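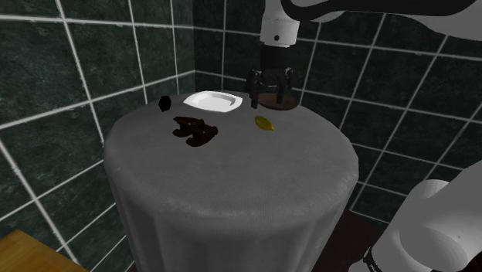
Bevico Language School Adds Evening Portuguese Program

30 Jun 2022

Bevico Language School will open a beginner Portuguese program this fall at its Antal campus. The program runs 18 weeks, with two evening classes a week, and is open to adults with no earlier study of the language.

Students will work on everyday conversation first: greetings, shopping, directions, phone calls and making appointments. Reading and short writing tasks start in the second month. Both Brazilian and European pronunciation will be covered, and students may choose which one to use in class and in their spoken tests.

The school ran a short trial course in April at its Osau branch. Students there asked for more speaking time and less grammar homework, and the schedule was changed to match. Each class now starts with a half hour of paired conversation.

Course materials come from Zemavness, a publisher of language workbooks and audio lessons. The workbook and audio access are included in tuition. Students who miss a class can make it up at either location during the same week.

A deposit of $200 holds a place and is applied to the full tuition. It can be refunded up to two weeks before the first class. Students who have studied Portuguese before should ask for a placement interview, as an intermediate group may be added if enough people sign up.

Registration is open now at the front desk in Antal and Osau.

About Bevico Language School
Bevico Language School teaches evening and weekend language classes for adults.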